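Claims that aftermarket trim suppliers compete on quality are common in the trade press and thinly supported. We surveyed 174 small resellers of replacement wheel covers and molded clips, asking how they set prices and what they told buyers about durability. Most repeated the supplier's sheet word for word. The parts in question are ordinary molded pieces, with brackets, slots and ribs of the kind in Figure 1a.
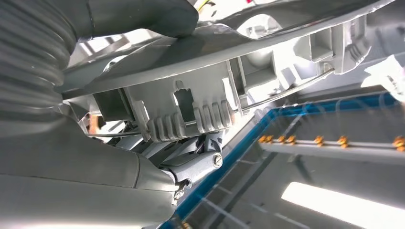

### 3.2 Price and Stated Quality

Flatine and Skanum sell covers that their own catalogs place in different grades. We bought both lines and could find no stated test behind either grade. Of 543 listings, 301 used the word "premium" — a word that predicted a higher price and nothing else we measured. Return rates, where sellers would share them, did not follow the label. 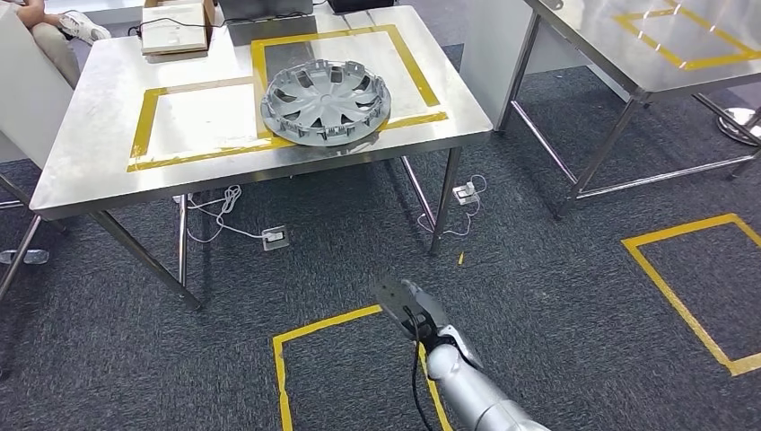 **Figure 1.** (a) Molded bracket with comb-like ribs. (b) Wheel cover with radiating spokes and rim clips.

Seker's reply to our February inquiry was that buyers "know the difference." We doubt it. Only 3 sellers could name a property that set one grade apart from another, and two of those named color. Zúñiga dropped its grades during the survey period, with no fall in sales that we could detect, though one season is a short window.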